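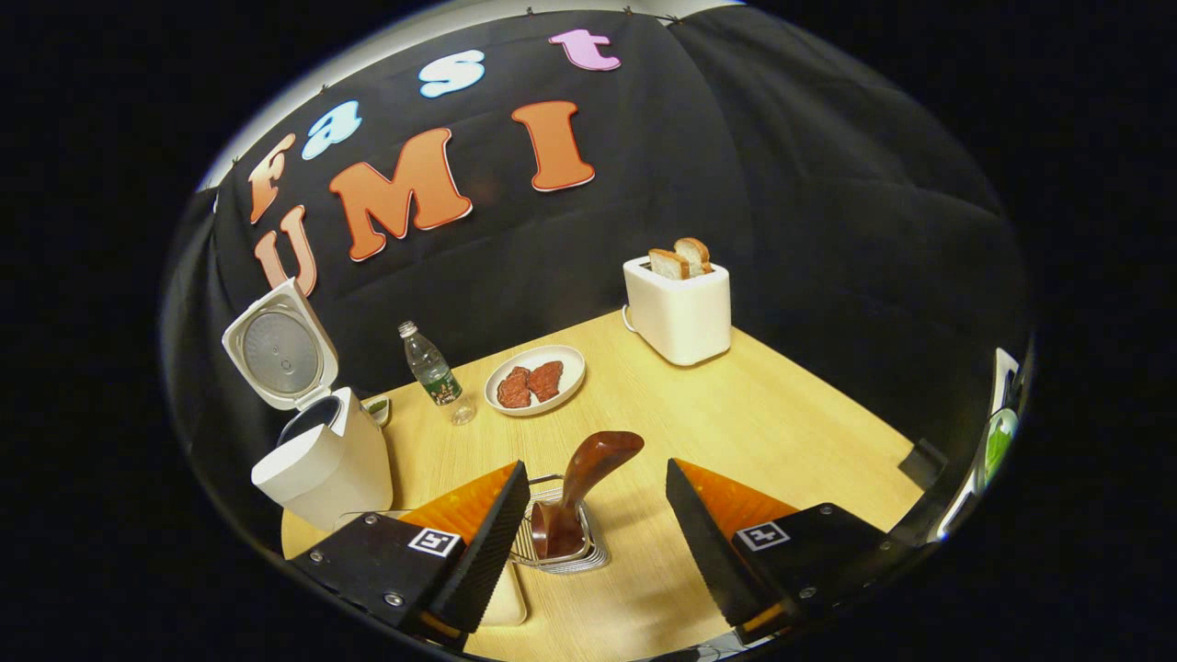

Rice cooker, toaster and ladle or scoop in its rack, with two slices waiting in the toaster.

Can a machine cook and clear a simple tea yet, or should I stop asking?

Posted by Marlene Andrade, 6/13/26

My mother Rosângela is 69 and has cooked rice every day of my life. She has now announced that she will retire from the kitchen the moment a robot can do it for her, and she'd like me to find out when that is so she can plan. I think she means September.

The job is not a grand one. Rice in the cooker, bread in the toaster, a bit of steak on an oval plate, sauce bottle put back where it came from, ladle back in the rack. She does it in 20 minutes while arguing with the radio. I've watched a fair few videos of arms doing this sort of thing and they all seem to stop just before the washing up, which makes me suspicious.

I don't need it to be quick. I do need it not to throw a ladle at her. Is there anything a normal household in Prundville could buy, or is it all still in labs? We already own a Zeltach vacuum that gets stuck under the sideboard, so our expectations are low.

Szabolcs Katona

Short version: no, not to buy, not for the whole meal.

Longer version. I fix packing machines at Plokwood and get asked this by every relative I have. Split your mother's tea into separate jobs and they come out very uneven. Picking up a slice of bread and dropping it in a slot is doable if the toaster stays put. Moving a plate is doable too, though an oval one with a low rim is more of a nuisance than it looks, as there isn't much to get hold of. Clear plastic bottles are a pain. Cameras see straight through the bits you'd like them to notice, so the label ends up doing most of the work.

Ladles I would put last. The handle curves, the weight is all at one end, and it has to come out of a wire rack without bringing the rack along. We had an arm on trial at work that had to hang up something of much the same shape. It managed 3 tries out of 4, and the fourth went behind a conveyor, where it still lives.

The other thing is that your mother moves things. She'll leave the rice cooker lid standing open, or shove the toaster back to make room for a plate, and think nothing of it. A person copes. A machine that has only ever seen the toaster in one spot may well put the bread through the wall. The newer ones learn from people doing the job by hand, over and over, and they cope with this better than the old sort. Better is a long way from leaving it alone with a hot pan.

Ask again in a few years. And put some blocks under the sideboard, it's cheaper than a new vacuum.

Amanuel Gidey

just get a rice cooker with a timer?? ours is a Rocha and it does the rice by itself. so does the toaster if you think about it. thats two robots already

Emese Borbély

Amanuel has a point, annoyingly. Both of those were sold to our grandmothers as the end of housework, and what was left over was the fetching, wiping and putting away. That is the bit you're asking about and it's the bit that's hard.

I'd disagree with Szabolcs on the bread. Fresh sliced white squashes if you so much as look at it, and a gripper that holds a steak firmly will leave you with something like a bow tie. Toast coming out is easier than bread going in.

Marlene, has anyone asked your mother whether she'd let it use her ladle? Mine wouldn't let my father.

Marlene Andrade

Asked. She says it can have the old one.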